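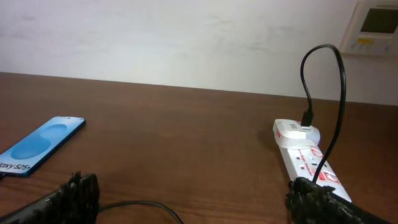
Werkstattbuch — Sonntag, 3. November 2019 — Beschaffung Greiferplatz

Bestand vor Bestellung. Steckdosenleiste mit Ladegerät auf dem Tisch reicht fürs Handy, für mehr will ich sie nicht einplanen. Eigene Leiste für den Arm, schaltbar, fest verschraubt. Kabel müssen weg vom Arbeitsbereich, das schwarze steht in hohem Bogen überm Tisch. Kabelkanal bei Perdale anfragen, 6 Stück. Reicht auch für Platz zwei, fals der kommt. 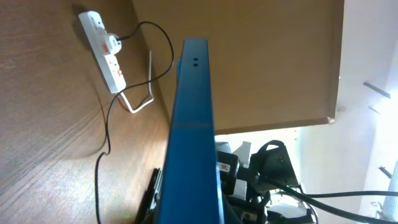
Blaue Fingerplatte, links Leiste mit schwarzem und weißem Kabel.

Angebot Tulletcombe liegt vor: 325 Euro für den Satz Ersatzfinger inkl. Beläge. Villanueva billiger, aber ohne Schrauben und 30 Tage Lieferzeit. Tendenz Tulletcombe. Vorher Lochabstand an der blauen Platte messen — auf deren Zeichnung fehlt das Maß! Beläge gleich doppelt nehmen, Verschleiß ist nicht im Budget drin.

Deckel für alles zusammen 600 Euro. Rest geht in Kabel und Leiste. Zweite Kamera erst im April wieder beantragen, Sestimance hat dafür jetzt eh kein Geld mehr übrig.
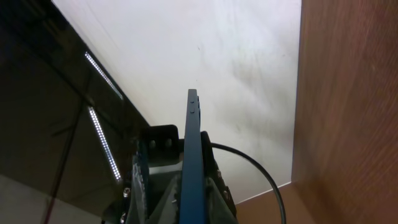
Offen

— Kabel rechts am Greifer: Zugentlastung mitbestellen, Durchmesser nachmesen
— Schraubenliste für die Seitenteile
— Angebot Villanueva nochmal mit Schrauben anfordern
— Kostenstelle klären, vorher nichts rausschicken

Zuletzt geändert: nach Eingang Angebot Tulletcombe
Kontakt | © Werkstatt Sestimance | Nach oben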